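Docs > Clernance Hand Kit > Set-up Guide > 4. Recording your first session

14 shares | 6 comments

4. Recording your first session

By now you should have both grippers charged, paired and calibrated (section 3). If you skipped calibration because it looked boring, go back and do it, I'll wait. I skipped it in May and lost a whole afternoon of recordings from the Luvham set, and I still get a bit grumpy when I think about it.

What we're after in this section is a batch of clean examples of one small task, done by hand with the two grippers, that the learning side can chew on later. I use "put the picture frame somewhere else on the desk" as my starter task. It sounds too easy, but a frame is thin, it tips over, and it looks completely different from the front than from the edge, so you learn a lot from it. Pick something else if you like! Just keep it to one object for your first batch.

4.1 Before you pick anything up

1. Choose your surface. A desk or table you can walk up to from the front is best. Leave some ordinary things on it. I used to clear everything off and the policy we trained at Iltville got hopelessly confused the first time it met a coffee mug.

2. Check both marker cubes. Give each one a gentle wiggle. If it moves at all, tighten it and redo the calibration. Wipe the faces with a dry cloth while you're there, because greasy thumbprints on the black squares really do hurt tracking.

3. Turn on the room lights and leave them alone. Changing light between sessions is great. Changing it halfway through a take gives you a jump in exposure that's a pain to spot afterward.

4. Open the recorder and make a new batch. Name it with the task first, then the room, then your initials. Please don't call it "test". We have so many called "test".

5. Set the take limit to 40 seconds. You can go longer for fancier tasks, but for moving one object this is plenty, and a limit keeps you from dithering.

NOTE: The recorder wants free disk space before it will start a batch, and it's rude about it. If you get error 507, the drive is full. Empty the old batches to the Manzano drive and try again. Restarting does nothing, I've tried it more times than I'd like to admit.

CAUTION: Look where you're going to step before you start. You'll be staring at your hands and the object, and loose cables have a way of finding your feet. Tape down anything that crosses your path.

4.2 Doing a take

6. Stand an arm's length back from the desk with both grippers in front of you, fingers pointing forward and open. Every take begins like this. The software uses the first moment to work out where your two hands are relative to each other, so let both cubes be seen and hold still until you hear the beep.

7. Walk in (or lean in, if you're close already) at a normal pace. Slower than you'd move with bare hands, faster than you'd move if you were pretending to be a robot. People always pretend to be a robot on their first day. Try not to!

8. Close the jaws on the object gently. For a frame, come at it from the side so the pads meet the two faces. Squeeze until it doesn't slide and stop there. The trigger position is recorded too, and if you crush everything in training you'll get a policy that crushes everything.

9. Move it, set it down, and pause a beat before you open the jaws. That little pause matters more than you'd think. Without it the release gets smeared together with the last bit of the movement, and the trained arm tends to drop things from slightly too high.

10. Back away to your starting stance and press the side button to end the take.

NOTE: Both hands count, even when only one is doing the work. Keep the idle gripper open and somewhere sensible near the task. If you let it hang down by your leg the tracker loses it, and the take gets flagged.

NOTE: A fumble is fine. If the frame tips and you catch it and carry on, keep that take, I love those. If you drop it on the floor or put a gripper down to scratch your nose, bin it.

CAUTION: Keep your fingertips out of the jaws when you're checking the pads. The spring is stronger than it looks. Use frames with plastic fronts if you can, and stop straight away if you hear anything crack.

4.3 Mixing it up

One position repeated over and over teaches the system one position. So between takes, change something. These are my habits, and you're welcome to your own:

- Turn the object a bit every take, and every so often turn it a lot.
- Swap which hand picks up.
- Shift the things near it, so the grip sometimes has to squeeze past a plant pot or a box.
- Start from a different spot on the floor.
- Let people wander by in the background. Don't shoo them off. A room with life in it makes for tougher training data.

My target for a starter task is 200 good takes. On the Luvham set I got impatient and trained at 121, and the result was okay with the frame facing front and hopeless with it edge-on. You can guess which way I'd been placing it. Take breaks, too. Your forearms will tell you when, and tired takes are wobbly takes.

4.4 The frame task at the desk

A session on the desk, from the wearer's head and from a gripper:

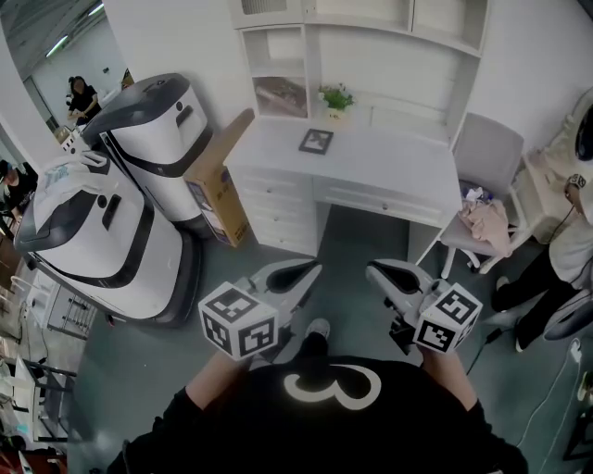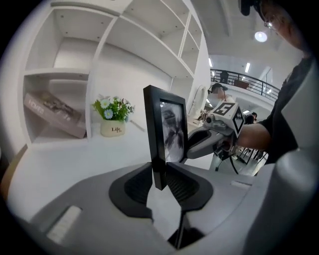 Last changed: 2019-10-05

4.5 Checking the batch before you pack up

11. Open the batch viewer and play a few takes from the start, the middle and the end, all the camera views side by side. Check that each gripper view shows the tips of the jaws. If a view has gone blurry, clean that lens and record those takes again.

12. Look at the tracking bar under each take. Green all the way is lovely, and a short yellow patch is fine. Anything with red in it goes in the reject folder. Don't delete rejects yet, section 6 has a repair tool that rescues a fair number of them.

13. Type a line or two in the notes box: what you moved, what you changed between takes, anything odd. Future you will be grateful.

14. Press Upload and leave the laptop lid open until the bar is gone. Then put both grippers back on their chargers with the jaws open. Stored closed, the pads take a set and you'll be doing calibration all over again.

Next: 5. Two-handed tasks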